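Speaker notes: "The Third Coffee", Evomley Library evening talk, 12 Sep 2021

Wait for the chairs to settle. Thank Iresha Seneviratne for the kind introduction, and for lending me her good lamp.

Start with the question I get asked most at parties, back when we all went to parties: how do you switch off? I used to say something cheerful about walking the dog. The truth is I was terrible at it. I'd be in bed by ten with the light out, going over an email I'd sent in the afternoon and rewriting it line by line, as though the poor person at the other end might get the better version if I lay there long enough.

(Pause here, people usually laugh, let them.)

Then the diary. In May I wrote down every time I checked my work messages after dinner. I had guessed it would be a handful of times a week. By the end of the month I had 88 ticks in the back of a notebook, and I'm fairly sure I missed a few! Read out one or two of the entries if the mood is right. The one about the bath is a favourite.

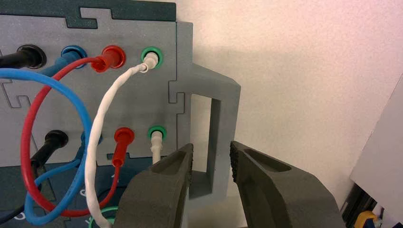
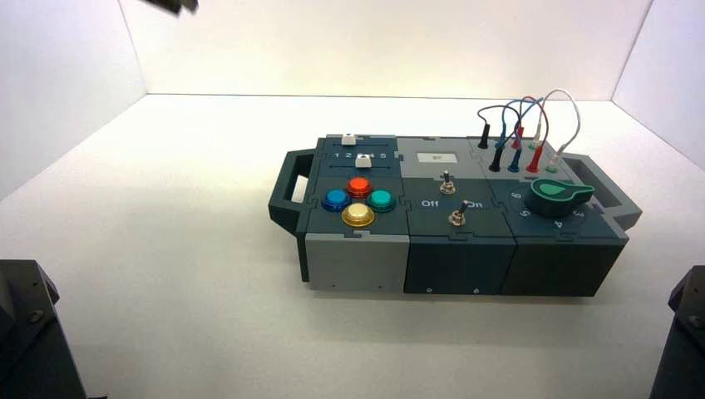 What I want to talk about tonight is attention, and why so many of us finish the day feeling busy and a bit hollow at the same time. My old friend Győző Nyitrai used to say he had a hundred little jobs plugged into him, and I've always liked that. Think of those coloured leads, the black one and the blue one and the red one, each pushed into its own socket on the grey panel. Now imagine every one of them is somebody who'd like a quick word with you. You can love all those people dearly (I do, mostly) and still want to pull a plug or two before bedtime.

Move on to the small experiments. Keep this part loose, and ask the room what they've tried. Mine were:

The phone sleeps in the kitchen. I lasted 2 nights the first time, then bought a proper alarm clock and had another go.

A closing ritual. I write down tomorrow's first job on a scrap of paper and say goodnight to the desk, out loud, and yes, my family have heard me.

The third coffee. Tell the Heltemport story, but the short version, please, we ran over last time. The point is that I was drinking it because I was lonely at my desk, and a phone call to my sister did me far more good.

Leave ten minutes for questions. If it's quiet, ask who slept well last night and let the conversation wander from there. Mention the sign-up sheet by the door and the leftover lemon slice.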